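Wurkum Teaching Laboratory: progress report to the Drundico Fund
Reporting period ending October
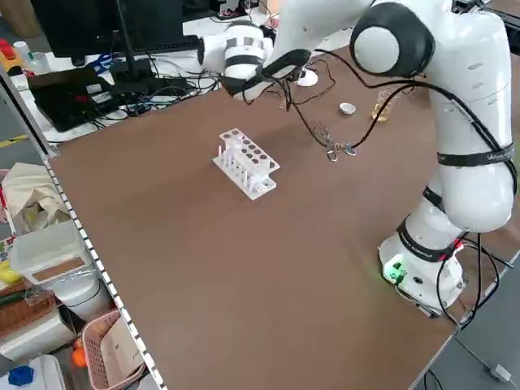 The large brown bench with a white test tube rack, empty, and the cluttered white desk behind.

1. Background

The grant was made to refit the small wet lab at Wurkum so that it could be used for evening classes in water and soil testing. The room had been used for storage for several years. The award covered benches, small equipment, glassware and storage, with a separate line for printed course materials. Staff time is paid by Wurkum and is not charged to the grant.

This is the second of three reports. The first dealt with clearing the room and the repairs to the floor and sink. This one deals with the benches, the racks and glassware, and the first set of classes.

2. Work done in this period

Benches. The large brown-topped bench is in place and in use. We had planned to buy two smaller benches, but one large top gave more usable surface and left enough space for people to pass behind each other at the sink end. The top was levelled twice, as the floor drops slightly towards the door.

Test tube racks. We bought white racks with a flat upper tier, two rows of round holes and a base plate. The row of short pegs along the base takes tubes upside down after washing, so we no longer need the separate drying stand that was in the original budget. The racks came from Skuslow, who replaced two that arrived cracked. The old metal racks have been thrown away. Several had rusted through at the feet.

Glassware and tubes. We ordered 300 test tubes in two deliveries. Tubes are kept in drawers and only put in the racks at the start of a class. This adds ten minutes to setting up, but breakages have dropped a good deal compared with the trial session, when racks were left filled overnight.

Small items. Bowls, clear glasses for mixing and a stock of labels were bought locally. The labels do not stick well to damp glass and we are trying another kind.

Course materials. The workbook has been written and the first print run of 333 copies delivered. It has six practical exercises, starting with simple settling tests and ending with a colour comparison done in tubes. Exercise four is too long for one evening and will be split before the next print run.

3. Classes

Classes started at 6.30 in the evening and ran for two hours. Oskari Rissanen taught the first set and wrote up notes after each one. By the end of the period 167 people had attended at least one class. Most came to more than one. The soil sessions filled first, and we had a waiting list for the last two.

Comments from those attending were mostly practical. People liked having everything for one exercise on a single bench. Several asked for stools of a different height, and a few found the room cold. The heater has been serviced and we will see how it copes over the winter.

4. Spending

The equipment line has been underspent, mainly on account of the drying stand and the second bench. After all invoices for the period were paid, £3000 remained. We ask for the Fund's agreement to move this to storage, for the reasons given below. The printing line is on budget. Nothing has been spent from contingency.

5. Problems and delays

Storage is the main difficulty. The white desk next to the bench was meant for paperwork and has ended up holding things that have no other home. It is cluttered, and Oskari has asked more than once for somewhere else to put the overflow. The two wall cupboards in the original plan could not be hung on the partition wall, which will not take the weight. Brzozowska, the joinery firm that fitted the bench, has quoted for a floor-standing unit with shallow drawers instead. The quote is within the sum left over.

Delivery of the second batch of tubes was three weeks late. One class was changed to a different exercise as a result - no class was cancelled.

The extra sockets on the far wall have still not been signed off. Until they are, the hotplates stay in their boxes.

6. Next period

- Order and fit the storage unit, if the Fund agrees to the change
- Clear the white desk and return it to its intended use
- Split exercise four and reprint the workbook
- Get the sockets signed off
- Run the second set of classes, with one extra soil session
- Replace the stools, if a suitable second-hand set can be found

Copies of invoices and the attendance sheets are attached. The quote for the storage unit is on the last page, and we would be grateful for a decision on it before the joiners' next free slot.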